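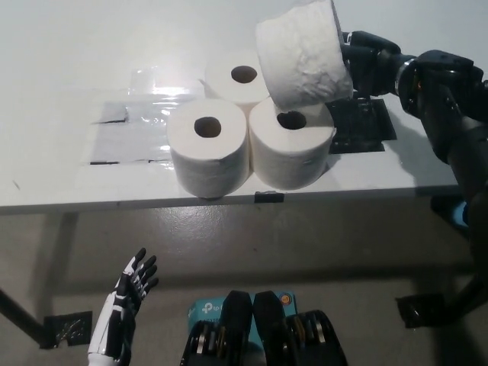 Give it the toilet rolls

If you want to know whether machines are ready to help around the house, I'd like to suggest that you stop watching the backflips and start watching the toilet paper.

I mean it! I have spent far too many evenings since January looking at robots doing small, dull jobs, and the small, dull jobs have won me over completely. Three rolls standing close together on a table and a fourth in a black robotic hand above them – that holds my attention better than any amount of dancing. A roll of toilet paper is soft and light, and it has no proper edge to get hold of. Squeeze it and it dents. The one in the hand is wrinkled and crumpled on one side, and you could say the same of most of the rolls in my bathroom cupboard, which were put there by a person with a degree.

Think about what stacking a roll asks of you. You have to grip something that gives way under your fingers. You have to know where its bottom is, and your own hand is partly in the way of seeing it. You have to set it down on other rolls that will shuffle if you lean on them and topple if you catch them with a knuckle. Then you have to let go, and letting go is where I hold my breath every single time, with people as well as machines. My own record with pyramids of anything is poor.

For years the answer to all this was to avoid it. The Bianchini packing line at Dalermont, where I once worked a summer, got through 300 cartons in a good hour, and it did so by making sure that no carton ever surprised it. Same size, same place, same way up. If one arrived at a slant the whole line stopped and somebody walked over with a stick. I loved that line, I still think about the noise it made, but you could no more have sent it home to tidy a cupboard than you could have sent the building.

A house is all slanted cartons. The loose flap on a roll, the torn bit round the top of the cardboard, the towel that has slid behind the pipe. What excites me about the present lot of machines, the ones with two arms and something like fingers, is that they are being pointed at exactly this sort of mess, and they are having a go. They look at the thing in front of them and adjust. Sometimes they adjust wrongly. I would still take that over the stick.

So can they do the chores yet? No, not in the sense that you or I mean it when we say a chore is done. I keep a notebook (of course I do) and in it I have written down 444 attempts at household jobs from films that show the whole attempt with no cuts: folding, wiping, loading, stacking, putting away. Almost 100 of them I would have accepted from a teenager without comment. Plenty more got there in the end if you were generous about what "there" meant. The rest ended with something on the floor, or with a hand hovering over a sock as if it had forgotten the word for it.

People quote figures like mine to show that the whole business is hopeless, and I can't follow them. A couple of years back I would have had trouble filling one page! And the failures have got so much more interesting. They used to be failures to find the object at all. Now a machine will pick the thing up, carry it to the right place and then be a finger's width too high when it lets go. I have put up shelves with worse errors than that.

Where I do get cross is over tables. Nearly every job I see takes place at a table, with a bit of bare floor around it and decent light. My sister-in-law's bathroom in Plandcombe has a cupboard under the basin with a door that opens only as far as the loo, and you put the rolls away by feel, on your knees, with your cheek against the radiator. A robot that can stack four rolls on a table has learned something real, but the cupboard is a different job, and I would like more people to film the cupboard.

Speed is the other complaint I hear, and it bothers me less. When Folton library opened its new toilets the first delivery was 1435 rolls, and they sat in the corridor for days waiting for a pair of free hands. Slow hands would have done perfectly well. Most of what wants doing in a building could be done at a crawl overnight, provided it was done properly and nothing got broken, and I'd happily come down in the morning to find the shopping put away by something that had needed until four o'clock to do it.

I'd check the eggs first, mind. Eggs are on page nine of the notebook and there isn't a tick anywhere near them.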